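Plulska Forums > Small Automation > Buying and Budgeting

Topic: Second arm or spend it on grippers and spares?

Started by benchrate, 10 February 2026

benchrate
We have one tabletop arm doing scoop and cup handling for a kitchenware customer. The job is picking up molded plastic measuring spoons, scoops and small cups off a flat table and putting them where they belong. The money for this year has to be committed before August and I can only go one of two ways.

Option one is a second arm of the same type so we can run two tables. Option two is to keep the one arm and buy better fingers, a full set of spares and a wrist camera we can swap in when the current one dies. I have quotes for both and they come out close enough that price won't settle it.

The parts we have the most trouble with are the shiny ones that lie flat. A round bowl with a thick rim is fine if the fingers come in square to it. Long flat handles are a pain. 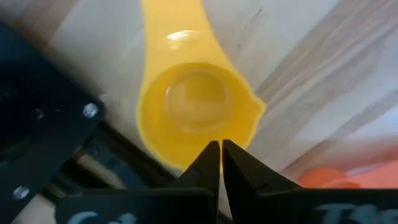 My boss leans toward the second arm because it is easy to explain to the people upstairs. I lean toward fingers and spares. Has anyone here been through this with a similar setup?

tollgate_40
Spares. We ran one arm for a long time with nothing on the shelf and lost 4 weeks waiting on a wrist motor. The customer did not care why. If you buy a second arm with no spares you have two machines that can stop on you.

mapleshim
Disagree with the above. A second arm IS your spare. If one goes down you pull the motor out of it and keep the other one going. You run at half speed until the part shows up, but you run. And on the days nothing is broken you get twice the output.

tollgate_40
Until someone promises the customer twice the output. Then half speed is late.

mapleshim
That's a sales problem. You can fix it by quoting off one arm.

rowan_fixtures
Question for the OP before people pick sides. How many different parts are on the list, and how many are coming? Fingers that are right for a spoon rim may be wrong for a thin cup wall. If the list is growing, I'd put the money into fingers first and decide on the second arm after you know one pair can cover everything.

benchrate
Fair question. The list now is measuring spoons, cups and three styles of scoop, plus whatever the customer adds. They have hinted at ladles. We did look at the Moser soft fingers and the Carnix ones with the rubber insert. Moser wants 157 a pair and we would need to try more than one shape. Small cups are the easy end of it. Once there is a rim to pinch, the arm can carry one at almost any tilt you ask for.

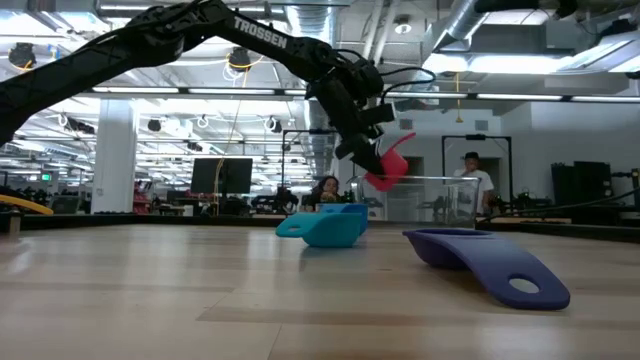 Replies (page 2)

rowan_fixtures
Then budget for three shapes and expect to throw one away. We tried the Moser pads on glossy plastic and they held fine, but they pick up dust and you have to wipe them every shift. Put wipes and pads in the yearly number, not the startup number. Ours came to 300 a year for one arm and accounting was annoyed it wasn't in the plan.

grarkwood_dan
We're a small shop in Grarkwood and went the two arm route. A few things that were missing from our quote:

Second table and mounting
Guarding or an enclosure for the new side
Power and network drops
Someone's time to teach all the parts over again

The last one was the biggest. Same model of arm, but our tables were not identical and we had to redo most of the positions. I would still do it, but go get those numbers before you say the two options cost the same.

mapleshim
Agree on the table. Build the second one off the same drawing or you'll pay for it in setup.

benchrate
The table and guarding are not in my quote. The teaching time isn't either. I'll get prices on both before I take this back to my boss.

tollgate_40
Ask the supplier for lead time on each joint motor while you're at it, in writing. If they say it's all in stock, maybe you can carry fewer spares and the whole question changes.

rowan_fixtures
And ask if they'll lend you a set of fingers for a couple of weeks. Carnix did for us. Moser would not – they only sell the pairs.

benchrate
Emailed Carnix just now. Will post the numbers when I have them.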